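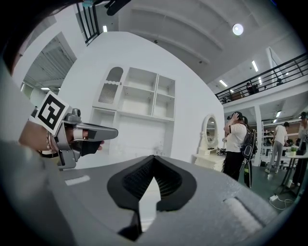
Do we need to buy both sets of grippers in the same budget year? The group decided against it: one set is to be ordered in April, and the second is held over until the first has been checked and paid for.

Skarkatach Equipment Planning Group
Minutes of the spring meeting

Present: the equipment lead, the purchasing clerk, the two floor supervisors, a representative of the data team, and the building manager (items 1 to 4 only). Apologies were received from the safety officer, who sent written comments on item 5.

The meeting opened at 9:30 a.m.

1. Minutes of the last meeting
Accepted with one correction. Under "Spare parts," the supplier of the finger pads should read Nalleck, not Ueda.

2. Matters arising
The purchasing clerk has closed the old account for printed markers. Two invoices on it were still open and have been passed to accounts. The floor supervisors asked whether the remaining stock can be used up. It can, as long as the old and new print sizes are not mixed on one pair of grippers.

3. Hand-held grippers
The group had quotes from Nalleck and Ueda. Nalleck quoted $700 per gripper, with finger pads and one marker plate included. Ueda came in lower on the gripper but charges separately for pads, plates and the carrying case, and its delivery date would fall after the summer work begins.

The data team said it needs five pairs for the first set. The equipment lead had planned on four pairs and a spare. After some discussion the group agreed to five pairs with no spare -- the spare to be taken out of the second set if that order goes ahead.

One supervisor asked if the pads could be bought in bulk. Nalleck will sell them by the box but would not hold the price past April. The clerk is to ask again in writing.

Decision: order the first set from Nalleck. The second set comes back to this group in the fall.

4. Space and power
The building manager reported that the ground floor can be used for the whole period. The upstairs walkway stays open to other staff during working hours and cannot be blocked off. Extension cords must be taped down or run along the wall. The group has no budget line for cord covers, and the building manager offered to lend what is in the storeroom.

Furniture for the work areas was discussed briefly. The supervisors would like more shelving and one more table. Neither was priced, so no decision was made. The building manager left after this item.

5. Backpacks and carrying
The safety officer's note asked that any backpack carrying recording equipment be weighed with the batteries in, and that the figure be written on the issue sheet. Agreed. The note also asked for a limit on how long one person wears a backpack without a break. The supervisors already follow a limit of their own and will put it in writing.

The clerk asked whether to replace the backpacks now in use. The view was that the straps will last another season. A sum of $217 was set aside for buckles and strap pads.

6. Robot arm, Hondusent project
The Hondusent plan calls for a bench-mounted arm next year. The equipment lead passed around a draft budget. The arm itself is not yet priced. The mount, the safety mat and the stop button together come to $2000, and the lead wanted it on record that these will be needed whichever arm is picked.

There was some disagreement on leasing. The clerk prefers a lease, as it would keep the cost out of the capital budget. The data team is against it on the grounds that a leased arm cannot be drilled or refitted, and the gripper from item 3 would need an adapter plate. Ueda offers a lease and Nalleck does not.

Decision: none. The equipment lead is to get a purchase price and a lease price for the same arm, with the adapter plate shown as its own line.

7. Batteries and chargers
Chargers are to be labeled by room. The request for a second charging cabinet was turned down for this year.

8. Actions
Purchasing clerk -- place the Nalleck order; write about the price of pads by the box.
Equipment lead -- two arm prices for Hondusent; update the draft budget.
Floor supervisors -- written limit for backpack use; issue sheet with a column for weight.
Data team -- confirm marker print size before the order goes out.

9. Other business
The data team asked that meeting papers be sent out earlier. The clerk will try for a week ahead.

The meeting closed at 11:10 a.m. The next meeting will be called once the arm prices are in.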